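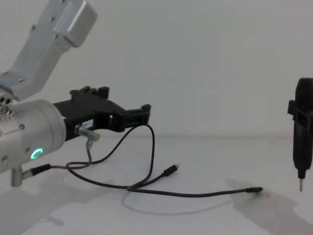

Second coat went on the back room last night and I have been in and out of there all day with my coffee like I'm visiting a new baby. I wanted gray, Natalie wanted white, and we ended up with a can from Neter that is either one depending on who you ask. With the white tabletop against it you can see it really is a pale gray-white, more gray than I remembered from the store, and where the two meet there's hardly a line at all, just a faint one running along the back. I love it. Natalie says it looks like the inside of an egg. I said good, I like eggs!

I should write down what it took, so that I never volunteer for this again. The old color was that mustard the Harms family left behind (Ottmar swore to us it was "wheat" when we bought the place, and he still says wheat when I run into him), and mustard does not want to be covered. Two coats of primer. I did the first one with the cheap roller and got fuzz all over it, so I had to sand the fuzz off and wash the wall down and let it sit overnight, and then do it again with the good roller that I'd been saving for I don't know what.

And the holes! There were 17 of them from the shelf brackets, plus the crater where the coat hook came out. I filled them, sanded them, filled them again when they sank, and at one point I was on my knees with a flashlight held flat to the wall, feeling for bumps with my eyes closed. Timo walked in on that. He stood there a minute and asked if I was OK. But now I can't find a single one of them along that stretch, and I've looked. Just wall, plain wall, no shelf, no hook, nothing poking out. Anneliese is already asking on the phone what I'm going to hang there. Nothing! I am going to hang nothing for a good long while.

The table was its own saga. I'd had my eye on the Clotis one since spring and it was 285 dollars, and I kept closing the page and opening it again. Natalie finally said I'd spent more than that in sighing. So I bought it, and I'm glad, though I do have opinions. White shows everything. I set down a mug for five minutes this morning and had to go get a sponge for the ring. Pencil comes off with an eraser, ballpoint takes some dish soap and a little patience, and I haven't had the nerve to find out about markers. I've told everybody that tea goes on a coaster. Timo has told me he doesn't drink tea.

What I did not think about is the light. The room used to be so dim in the afternoon with that mustard, you'd go in for scissors and turn the lamp on. Today at four I didn't touch the switch. Reiko came by to return my drop cloth and the long-handled brush (she'd had the brush since her hallway, I'd forgotten all about it) and she noticed before I said a word. She thinks I should do the ceiling now because it looks yellow next to the wall. She's right, and I wish she hadn't said it. Once somebody says it, it's all you see. I went and looked after she left, and yes, yellow. Like old piano keys.

So, the ceiling. Not in August, it's too hot to be up a ladder with my arms over my head. I've got maybe a third of a can of primer left, and the wall paint I'm keeping for touch-ups. I wrote the name of the color on the lid and on a piece of tape, and now here too, because I know myself: Vivico, the eggshell one, mixed at Neter, two coats over two of primer. If I lose all three of those I deserve whatever I get.

My shoulder is killing me. There's paint in my hair by the left ear and I've washed it twice. I still have to pull the last of the tape off the baseboard, and I need to remember to score it with the knife first this time, after what happened in the bathroom, where a strip of paint as long as my arm came off with it and Natalie laughed until she had to sit on the tub.

Soup for dinner, the lentil one, with the heel of the bread. Yap slept through the whole thing under my chair and only came out for the bread. I'm going to go look at the wall once more and then I'm going to bed.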